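Clubs & Competitions | News Releases

FOR IMMEDIATE RELEASE

Hudport students take simulated kitchen robot to Zurkum final

HUDPORT, 7/17/26 – Hi from the Hudport robotics club! I run the after-school group here, and I'm also the one who writes our press releases, so please forgive the excitement: we made the final of the Zurkum Student Robotics Challenge!

Zurkum is an all-simulation contest. Teams get a virtual kitchen, a virtual arm and a list of chores, and everybody's code runs on the same server. This year 106 teams entered, and we came out of the qualifying round with 184 points (the cutoff for the final was 100, so I did finally sleep that night).

Our entry is called Pliltine. The students started it in February, when most of them had never written a line of motion code, and they've rebuilt it three times. The first version treated every object like a box. You can guess how that went with silverware! The second one was so careful that it ran out of time on nearly every chore. The one we're sending to the final plans from above, comes down slowly and checks its finger position again before it closes.

Forks are still our toughest item. They're thin, they lie flat on the counter, and if the fingers stop a hair too high they close on air.

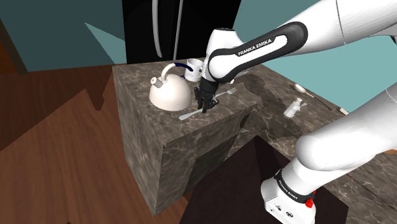
So the students have been spending their summer afternoons on that last little bit of travel, arguing (nicely, mostly) over how low is too low. I love listening to it.

A big thank-you goes to Ķēniņš, the local computer shop that lent us the machines we train on. We'd still be waiting on our February test runs without them.

Families and local reporters are welcome to drop in on a practice session before the final. Write to the club and we'll find you a chair.

Contact: Hudport Robotics Club, Press Desk | © 2026 | Back to top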